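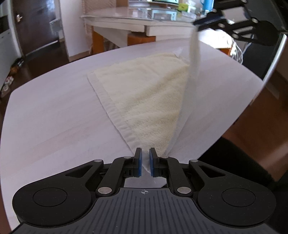
Boris Halás says cloth is solved and we should all go do dishes. OK Boris. Thread on why I don't think so, plus one result I did not expect.

Quick setup for new people. We teach towel folding from human demos. Person holds two grippers, one per hand, does the task on a table, we record, a policy learns from it, then two arms try to do the same thing. No teleop anywhere.

The question for the last few months: how much does the hand that does NOTHING matter? In a lot of towel steps one hand moves and the other just pins a corner. Everybody labels that hand "idle" and moves on. We did too, until April.

In April Romana Říha went through the failures from the old policy. Most of them looked like lifting errors. Top layer comes up, the bottom layer comes with it, you get a wad. So we went and fixed the lifting. More lifting demos, slower lifting demos, a different loss on the lifting arm. Barely moved.

Then Romana plotted the OTHER arm. It was letting go early. Tiny drift, fingers open a hair, corner slips, and the lift is ruined a second later by a hand that the logs call idle. I felt pretty dumb.

So the new method, which we're calling Terida, is almost embarrassing to write down. Stop treating the two hands as two streams. Split each demo into short chunks, and tag every chunk by who is holding and who is moving. The holder gets its own target: keep the pinch where it is until the mover is done.

"Done" is the hard bit. First try we used a timer. Awful. Second try we used mover speed dropping near zero. Also bad, people pause in the middle of a lift all the time, to look, to think, to answer somebody. What worked was waiting for the mover to close on something new or open fully.

Numbers. We recorded 1,827 demos total, all towels, all corner-hold-then-lift or the reverse. Hand checked every one. 654 of them had a hold phase clean enough to train the holder target on. The rest had the person swapping hands or re-pinching halfway, which is how humans fold towels when they're bored.

And that's the part I didn't expect. Training on just the 654 beat training on everything. Not by a little. Same network, same number of steps, same arms. I made Vilém Štefanec rerun it with a new seed, then again, I was so sure somebody had mixed up the folders. Nobody had.

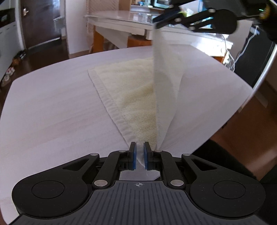
Robot trials: 138 per policy, towels shuffled between trials, start fold set by hand from a printed card so I couldn't help the robot without meaning to. With the holder target the corner slipped early in 2 of them. Two! I don't have a clean count for the old policy on the same card so I'm not going to post one, but it was enough that we had stopped writing them down one by one.

Full fold success went up too but less. Other stuff breaks once the corner holds. Mostly the release — arm opens, towel sticks to the pad for a moment, corner flips over. New problem, yay.

Things we tried that did nothing:
Squeezing harder on the holding side. Corner stays, but then the towel gets dragged when the mover pulls.
Adding a force reading. Maybe our sensor is just junk.
Asking people to "hold more carefully" in demos. They slow down for ten minutes and then go right back.

Hywel Griffiths asks if this is just data cleaning with a fancy name. Fair. Partly, yes. We ran the clean set WITHOUT the holder target and it lands in the middle. Better than everything-in, worse than both together. So cleaning buys you some of it and the target buys the rest. That plot will be in the writeup.

Drahomíra Holub wants to know about thin cloth. Haven't tested enough to say. Terry towels are forgiving, lots of texture, good grip. Dish cloths from the same pile went okay. A bedsheet corner went very badly and I'd rather not talk about the bedsheet.

Also asked: does it need the same table? We moved to a second table, height a bit different, didn't retrain. Fine. Moved the lamp, also fine. Swapped left and right roles, NOT fine, the policy clearly thinks holding is a job for one particular hand. Mirroring the data should sort that out, Vilém is on it.

Code for the chunk tagging goes up once I've pulled out the paths with my home folder in them. The tagger is small, works on gripper width and pose only, no images. If you have two-handed demos lying around you can probly run it on them as is.

If you do run it, please send me the share of chunks where one hand counts as holding. I'd really like to know if it's as high in non-cloth tasks. Jar lids? Zippers? Anyone?

Writeup draft is with Romana, who has opinions about my axis lables. Back to the release problem.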